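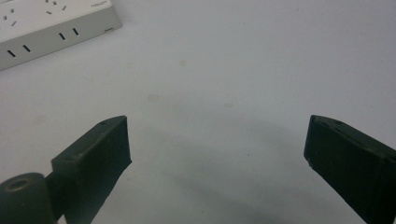 Windville : coupures d'électricité programmées en juin dans le secteur nord

Le gestionnaire de réseau Trendach remplacera en juin 6 postes de transformation de la zone nord de Windville. Les travaux concernent 1 359 points de livraison, dont 167 à usage professionnel. Chaque poste fera l'objet d'une interruption unique de 2 heures, entre 9 h et 15 h.

Les équipements actuels, à isolation par huile, seront déposés et remplacés par des unités sèches fournies par Zonix. Le génie civil a été confié à l'entreprise Thaweesak.

Les abonnés recevront un avis indiquant le créneau applicable à leur adresse. Trendach recommande de débrancher les appareils sensibles avant la coupure et de ne les remettre sous tension qu'après stabilisation de l'alimentation. La puissance souscrite et les index de comptage restent inchangés.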